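Arm faults: frequently asked questions
By the Burnell bench desk, Maruvstead
February

Is the drop fault fixed in the new Tultusier firmware?

The release notes say so. We logged 29 drops in 691 cup transfers after updating, and the notes don't explain what was changed. Until they do, treat it as open.

What is the test?

Pick up a small, light object from the table, carry it to a metal cup, let go over the cup. A drop is any release before that last step. 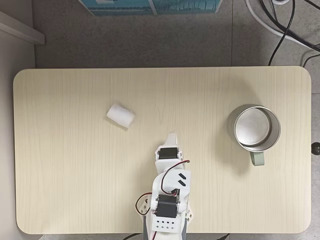
The vendor's own test uses a rigid cube, and we don't think much of it. Cubes are easy to grip. Soft items give under the fingers, and the controller seems to read that as a finished release.

Is it the servos or the software?

Gamage, who supplied our servos, blames the software. Tultusier blames the servos. Swapping the gripper servo changed nothing for us, so you can guess which way we lean, but one swap proves very little. 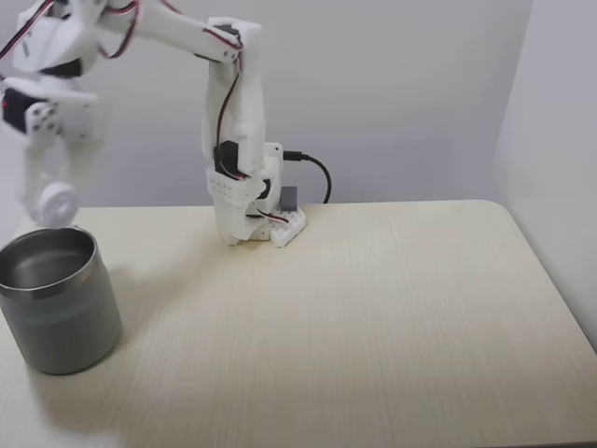 Gripper over the rim of the cup, holding a round white piece.

Does slowing the arm down help?

A bit. At 50 percent speed we still got drops, mostly near the top of the lift. Anyone selling slow mode as a cure should show their logs.
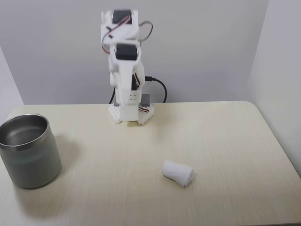 2 min read

Can a drop hurt someone?

The object won't. The worry is the hand that goes in after it. The arm doesn't know it has lost anything and carries on with its path. Cut power at the supply before you reach in. The software pause let our arm sag, and we don't trust it.

The spec sheet claims 2,000 cycles between faults. Is that realistic?

We have not come close. Ask what they counted as a fault.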